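Sortieren, bis die Zitrone rollt

Wie weit zweiarmige Roboter bei einfachen Haushalts- und Lagerarbeiten sind

Obst nach links, Gemüse nach rechts. Für ein Kind im Vorschulalter dauert die Erklärung einen Satz. Für ein zweiarmiges Robotersystem ist dieselbe Anweisung eine Kette aus Erkennung, Greifplanung, Annäherung, Griff, Transport und Ablage, und jedes Glied hat eine eigene Fehlerrate. Multipliziert man sechs Teilschritte mit je 98 Prozent Zuverlässigkeit, bleiben knapp 89 Prozent für den gesamten Vorgang. Das klingt brauchbar, bis man es auf eine Schicht hochrechnet.

Der Komponentenhersteller Mostton hat im Juni eine Versuchsreihe abgeschlossen, die diesen Punkt gut belegt. Gemessen wurden 405 Durchgänge, in denen lose Teile in Behälter einzuräumen waren. 208 davon liefen ohne Eingriff bis zum Ende. In den übrigen musste ein Mensch nachhelfen, meist mit einem Handgriff von wenigen Sekunden. Als häufigste Ursache nennt der Bericht verrutschte Griffe an glatten, runden Teilen, gefolgt von Ablagen auf der Behälterkante.

Parallele Zweifingergreifer sind robust, billig und schnell gewechselt. Ihre Kontaktfläche ist aber klein. Ein länglicher Körper wie eine Karotte lässt sich quer zur Achse sicher fassen, sofern die Orientierung stimmt. Eine Kugel bietet zwei Kontaktpunkte und dreht sich weg, sobald die Mitte um wenige Millimeter verfehlt wird. 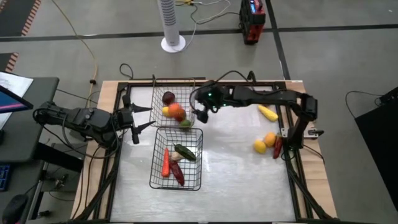 Drahtkörbe verschärfen das Problem. Tiefenkameras liefern an dünnen Stäben lückenhafte Punktwolken, und der Planer muss entscheiden, ob er eine Lücke als freien Raum behandelt. Tut er es, stößt der Greifer gelegentlich an. Tut er es nicht, gilt der halbe Korb als unerreichbar. Plunar, Anbieter einer Steuerungssoftware für Doppelarmsysteme, umgeht das mit hinterlegten Korbmodellen. Im eigenen Lager funktioniert der Ansatz, in einer fremden Küche steht ein anderer Korb.

Der zweite Arm hilft weniger, als die Datenblätter vermuten lassen. Beide Arme teilen sich den Raum über den Behältern, und die Kollisionsprüfung lässt im Zweifel einen von beiden warten. Im Mostton-Versuch lag der Zeitgewinn gegenüber einem einzelnen Arm bei 11 Prozent. Lohnend wird der zweite Arm erst, wenn er festhält, übergibt oder den Behälter nachführt.

Gelernte Verfahren verschieben die Grenze. Der Entwicklungsdienstleister Varghese trainiert seine Steuerung mit 4.000 von Menschen ferngesteuerten Vorführungen. Das System greift nach einem Fehlversuch selbstständig nach und kommt mit ungewohnten Lagen besser zurecht als fest programmierte Abläufe. Empfindlich bleibt es gegen geänderte Beleuchtung und versetzte Kameras. Kunststoffattrappen, wie sie im Labor üblich sind, verzeihen außerdem Greifkräfte, die eine reife Pflaume beschädigen würden.

In der Werkhalle ist die Rechnung einfacher. Undmont setzt Doppelarme zum Bestücken von Teilekörben ein, mit festem Licht, bekannten Teilen und einer Person, die mehrere Stationen überwacht. Jeden Montag wird neu kalibriert. Im Haushalt fehlt diese Person, und kalibrieren will dort auch keiner. Für das Wegräumen des Einkaufs ist die Technik damit noch zu langsam und zu betreuungsintensiv.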